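The desk reset, part two (the fun part!)

If you read my last post you know I pulled everything off my work table and dumped it into two boxes in the hallway, where it sat for longer than I'd like to admit. My friend Marama Brunton kept asking if I was moving out. I wasn't, I was just enjoying the look of a clear table so much that I didn't want to put anything back on it!

But I make cards, and cards need stuff. So over the last couple of weeks I've been letting things back in one at a time, and I have to tell you, I am having the best time with it. The rule is simple. If I reach for something in the boxes, it gets to come back and live on the table or in the drawer underneath. If I don't reach for it by the end of May, it goes to the swap shelf at the library.

The first thing back was the glue stick, of course. I use more glue sticks than any grown woman I know. I've tried the liquid kind with the little brush (wrinkles my paper), the tape runner (jams, every time, right when I have company) and a fancy paste that Syahrul Lumbantobing swore by and that smelled like almonds and dried on the lid so hard I had to throw out the jar. A plain old glue stick just works. You twist it, you rub it on, you press the paper down and go make coffee.

The second thing was a little wooden cup with ridges all the way around it, and oh, I love it. I like running my thumb over the grooves while I'm thinking. It's going to be the only container on the table. One cup! I used to have five, and every single one was full of pens that didn't write.
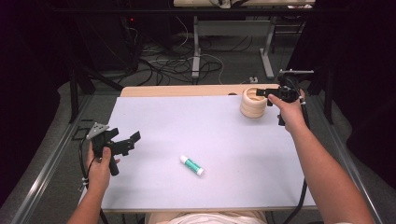
Skernunia, 2026-04-23

The cup goes at the far right corner, and I'm pretty sure that's its forever home. I tried it on the left first and kept knocking it with my elbow when I turned the paper. Over on the right I can drop something in it without looking up.

Can we talk about the sheet for a minute? I put a smooth, pale, bluish-white one over the tabletop, with a strip of the wood still showing along the far side, and it has changed everything for me. Scraps show up on it right away, so I clean up as I go. I was worried about covering the wood because I'm so fond of it, but that strip at the back is enough to keep me happy. My old cover was a dark green thing with a grid printed on it, and I lost so many tiny white paper bits on the edges of that grid that I could cry.

Next on my list is scissors. I own way too many pairs, and I'm going to try very hard to let only one back in. I'm leaning toward the small ones with the bent tip, even though they pinch a bit, because they get into the corners of a paper leaf like nothing else. The big shears can stay in the sewing room where they belong.

After that comes paper, and I'm scared of the paper. I sorted through one box last night and pulled out nearly 100 sheets that I'd completely forgotten buying, including a whole stack of mustard yellow. I don't even like mustard yellow! Wumpini Ackah has already said she'll take it for her class, so that's one pile gone. I'm going to keep 20 sheets in the drawer and the rest can stand upright in the closet.

If you've done a reset like this, tell me what you let back in first. And if you have a glue stick you'd fight for, leave the name in the comments, I'll try it on the next batch of birthday cards.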